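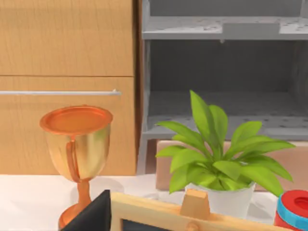 **Speaker notes – moisture movement in solid wood drawer fronts**
Avley session, 25 minutes plus questions

**Slide 1 – title**
Name, Drostwood, thanks to Afia Agbenyega for the test data. Go straight to slide 2.

**Slide 2 – the problem**
- Wood gains and loses water until it balances with the room air.
- Movement along the grain is small enough to ignore in furniture.
- Across the grain it is not. Flat-sawn boards move close to twice as much as quarter-sawn in most species.
- Ask who has had a drawer stick in June. Wait for hands.

**Slide 3 – grain direction**
Vertical grain on a drawer front puts the movement across the width. Horizontal grain puts it in the height, where it closes the gap to the front above. Designers pick vertical for looks, so that the figure runs through the whole cabinet. Say that the side gaps then have to be sized for it.

**Slide 4 – worked numbers**
- Front width 2000 mm, change in moisture content 6 percent.
- Write the formula on the board: width × coefficient × change.
- Do the flat-sawn case first, then quarter-sawn. Leave both results up.
- Point out that nobody should build a solid front this wide. It makes the arithmetic easy to read.

**Slide 5 – test series**
The Furtado shop logged 2427 readings. We dropped 1419 of them – the meter had been left on the wrong species setting. Say this before someone asks. The remaining readings are in the handout.

**Slide 6 – fixing the front to the box**
- Slotted holes, slot running across the grain.
- One fixed screw at the center.
- No glue between front and box.
- A long bar handle bridges the movement too. Oversize the bolt holes and use washers.

**Slide 7 – finish**
Finish both faces the same. A bare back face takes up water faster and the front cups. Film finishes slow the exchange – they do not stop it.

Skip the Flotalora slide if past 20 minutes.

**Questions**
Likely one: veneer on a stable core. Answer: yes, most of this goes away. Edge lipping still moves; refer to handout page 3.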